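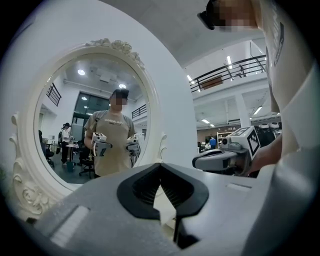 Fig. 1. Hand-held grippers at work, operator reflected in the mirror. Mezzanine at right.

Unit 2 – Automation on the floor: what changes for staff
Handout, April 2023

Case: Trerora, parts handling, 570 employees over two sites. Read Borkowska ch. 4 first, Damer is optional.

Old job: pick, check, pack. New job for 33 of them – show the task by hand with a gripper, over and over, so a robot can be trained on it later. Same wrists, differnt output.

Points to get down:
- Pay. Old rate was per box. Now hourly. Fast packers lost money the first month, slow ones gained.
- Skill. Who owns a good grip? Contract says the firm. Ellis site staff asked for this in writing, got it in July.
- Pace. Target is 200 clean runs a shift. Who decides "clean"? Not the operator, at least not yet.
- Strain. Holding a tool in each hand all day. Rotation after 2 hours, see Borkowska on breaks.
- Being recorded. Cameras ride on the tools, so coworkers get recorded too. Consent forms – who signs, who gets skipped?

Dont confuse job loss with job change, the reading mixes them up. Damer has the better table.

For next class: one page, pick either pay or recording. Bring a printed copy.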